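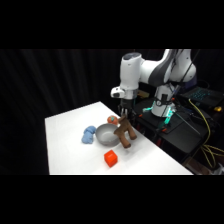
Drying Time of Cotton Fabric Under Low Indoor Airflow

Project report, Textiles and Household Science stream
Nuanchan Suksawat, Kári Vídalín
Supervisor: Bernadette Besnard

1. Background

Many rental units in Trisitcombe have no outdoor line and no dryer. Tenants dry washing on racks in closed rooms through the winter, which raises indoor humidity and can lead to mould behind furniture. Advice given to tenants is often limited to opening a window. The aim of this project was to measure whether a small desk fan, run at its lowest setting, shortens drying time enough to justify the power used.

2. Method

Cotton squares were cut from a single bolt of undyed cloth and hemmed to prevent fraying. Each was weighed dry, soaked in tap water, and spun in the laundry at Nirwood for a fixed period. Squares were then hung on a rack in an interior room with the door shut. The room was heated to the same thermostat setting for every run. Weights were recorded at regular intervals until two readings in a row agreed. 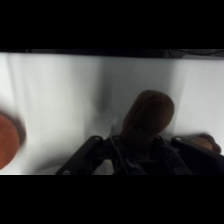 The fan stood about 200 centimetres from the rack and was aimed past it, so that air moved along the fabric and did not lift it off the rail. Control runs used the same room with the fan unplugged. A run was discarded if anyone opened the door before the final reading. Humidity was logged at rack height and again near the outside wall.

3. Results

Fan runs finished sooner than control runs in every pair. The difference was largest in the first part of drying, while the cloth still held free water, and narrowed towards the end. Hems dried last in all cases. Humidity near the outside wall rose faster with the fan on, then levelled off at a value close to that of the control.

Cloth left bunched was tested separately. It dried unevenly – the outer folds reached dry weight by feel well before the centre did – and these runs were left out of the main comparison.
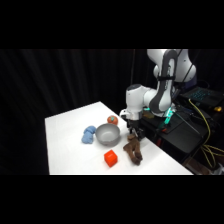

Figure 3. Metal bowl and crumpled light-blue cloth on a white tabletop.

4. Limitations

Only one weight of cotton was used. Towelling and denim would probably behave differently. The scale, on loan from Preben Lykkegaard, drifted slightly in February and was re-zeroed before each reading after that.

5. Further work

Repeat runs with a full rack are planned, using the same room and fan.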